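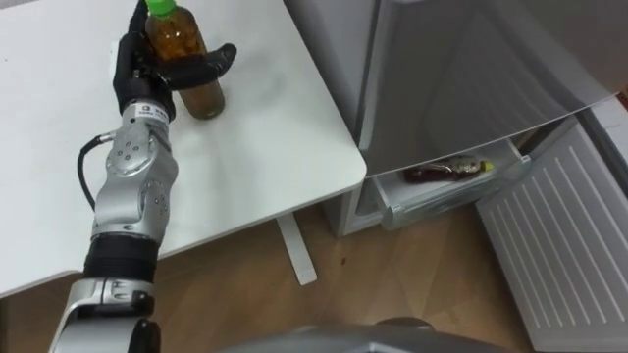 Gwion Rowlands wrote afterward that the Prelen open day showed a robot doing kitchen work at a speed no kitchen would put up with, and that the program notes promised more than visitors were given. His account and the organizer's own summary are the main sources for the event, and they disagree on several points.

The Prelen open day was a public demonstration of household robotics held on 6 October 2023 at the Vastumer building. It was organized by Prelen, a small developer of control software for two-armed robots, and was announced as the first public showing of its Fillenik system. According to the organizer, 171 people attended. The figure is taken from registrations, and it is not clear that everyone who signed up came.

Background

Prelen had published short videos of Fillenik before the open day, most of them sped up. Critics had complained that the clips were edited and that failed attempts were left out. The company answered that a live session would settle the matter. The invitation described Fillenik as "ready for the home," a phrase that was dropped from later material without comment.

The software is meant to turn short written instructions into arm and hand movements. Prelen has described it as able to learn a new chore in an afternoon. No independent test of this claim has been published.

Demonstration

The program was built around two chores: moving bottled drinks between a refrigerator and a table, and opening and closing a drawer. Both were carried out in a demonstration area with a refrigerator and a white table. The robot had gray metal arms and black hands, and visitors watched from behind a rope.

In the bottle task the robot had to close its hand around a plastic bottle and control where it was set down. A bottle is an easier object than it may seem to a visitor. It stands upright, it has a regular shape and it gives a little when squeezed. Eggs, wet glasses and open cartons were not part of the program, although the invitation had spoken of "everyday groceries."

The drawer task drew more interest. A drawer has to be pushed along its track, and a hand that arrives at a poor angle can jam it. The organizer's summary says the task was "completed throughout the day" but does not say how many attempts were needed, or whether staff stepped in between them.

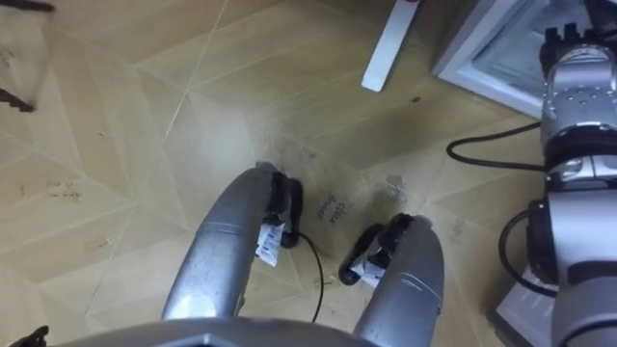

Meinir Prydderch asked during the discussion whether the robot would cope with a refrigerator it had never been shown. She was told that this was being worked on. She later wrote that she took the answer as a no, and Prelen has not disputed her reading.

Published results

After the event Prelen released a one-page report listing 113 successful actions. The report does not define an action. Closing a hand, lifting a bottle and pushing a drawer might each be counted separately, in which case the number of finished chores would be much lower. Failures are not listed at all, so no success rate can be worked out from the report.

The company also stated that no remote operator was used. Observers had no means of checking this, as the control desk was in another room. There is no evidence that the statement is false — but a live session had been offered as proof, and on this point it proved little.

Reception

Trade newsletters mostly repeated the press release. The longest independent account, by Rowlands, praised the staff for answering questions and for letting visitors stand fairly close. It was less kind about the pace of the work and the long breaks between runs. Prelen replied that slow movement was a safety choice.

A second open day was discussed with Prothero, a maker of kitchen fittings, which was to supply drawers and cabinets that the robot had not been trained on. Prothero confirmed the talks but gave no date, and no such event has been recorded.

See also

Household robot
Robotic grasping
Technology demonstration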